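**Folie 1 - Titel stehen lassen, bis alle sitzen**

Begrüßung kurz. Farkidix für die Einladung danken, das Wort "Fensterkleidung" aus der Ankündigung nicht kommentieren. Wer es benutzt hat, weiß es selbst.

Einstieg: Die Gardine ist das einzige Möbelstück, das man kauft, um weniger zu sehen. Pause. Falls jemand lacht, weiter. Falls nicht, auch weiter.

**Folie 2 - Warum überhaupt dünn?**

- Dichte Vorhänge halten Licht ab, dünne verteilen es. Das ist physikalisch einfach und wird im Möbelhaus trotzdem in Stimmungen übersetzt ("Morgendunst").
- Tagsüber ist es draußen heller als drinnen, also sieht man von innen hinaus und von außen kaum hinein. Abends dreht sich das um. Hier kurz warten. Erfahrungsgemäß denkt jetzt mindestens die halbe erste Reihe über ihr Badezimmer nach.

**Folie 3 - Die Maßfrage**

Mein Lieblingskapitel, deshalb auf die Uhr schauen.

Beispiel Pension Trultley: Fensterfront 300 cm breit, bestellt wurden 300 cm Stoff. Hing da wie ein Bettlaken bei der Zollkontrolle. Für normalen Faltenwurf rechnet man das Doppelte, bei sehr leichter Ware auch mehr. Nachbestellt, andere Partie, anderer Weißton. Seither gibt es dort zwei Sorten Weiß, und das Haus nennt es Konzept.

Höhe: an mehreren Stellen messen. Altbauböden sind Meinungssache.

**Folie 4 - Waschen**

Das Modell Birine, das ich gleich herumgebe, verträgt 30 Grad und sonst wenig. Nicht in die volle Trommel stopfen, höchstens kurz anschleudern, nass aufhängen. Das Eigengewicht zieht die meisten Falten heraus. Bügeln kann man, wenn man sonst keine Sorgen hat.

Zwischenfrage erwartbar: "Und Backpulver gegen den Grauschleier?" Freundlich bleiben. Vergilbte Kunstfaser wird davon vor allem teurer.

**Folie 5 - Zarte Ware auf dem Tisch**

Glatter Tisch, leichter Stoff: rutscht. Handtuch unterlegen, am besten ein graues oder anderes mattes, dann sieht man auch, wo die Kante läuft. An den oberen Ecken fassen, fallen lassen, erst danach ablegen. Wer in der Mitte greift, fängt von vorn an.
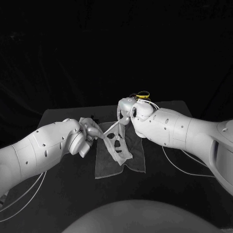 **AnnegretFöhrbusch**
*Raumausstatterin und Kursleiterin*

Dünnes, durchscheinendes Weiß vor schwarzem Vorhang, graues Handtuch darunter. Darauf hinweisen, wie gut man den Stoff vor Dunkel erkennt - zu Hause vor der Raufaser sucht man die Webkante eine Viertelstunde.

**Folie 6 - Säumen**

Erst hängen lassen, ein paar Tage, dann säumen. Manche Stoffe längen sich, und zwar immer dort, wo man schon fertig war. Stecknadeln fein, Nähmaschinennadel noch feiner.

**Folie 7 - Fragen**

Stoffproben von Long wieder einsammeln, letztes Mal fehlten drei. Der nächste Kurs ist im Oktober, Anmeldeliste liegt neben dem Kaffee.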